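Kitchen notes: the dishwasher

The dishwasher in the shared kitchen at Aven is in use again. Svenja Bühler has written up a few points for everyone who eats lunch there, and we are printing them in this issue.

Please scrape plates into the bin before loading. They do not need to be rinsed. Bowls go on the lower rack, facing the middle, with nothing large enough to stop the spray arm from turning. Cups and glasses go on the upper rack. Sharp knives and wooden boards are washed by hand at the sink.

Pull the door all the way down before you slide a rack out. Several of the small plastic parts on the old racks broke last September when people reached in over a half-open door.

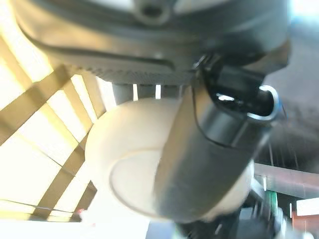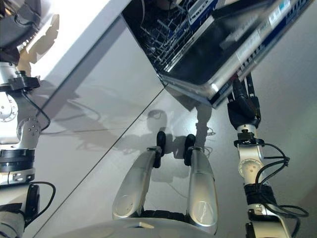
The normal program runs 118 minutes. The short one runs 83 and is fine for cups, but not for lunch plates with dried sauce on them. If the machine is full by two o'clock, start it. Whoever is last out of the kitchen in the afternoon should check that it is running and that the counter has been wiped.

Tablets are in the drawer under the coffee machine, in a box of 100. One tablet per load is enough. When the box gets low, write it on the list by the door and Svenja will add it to the next order from Mansour.

Clean dishes should be put away by nine the next morning. Mugs with names on them go on the top shelf. Lids without a container will be kept until the end of the month.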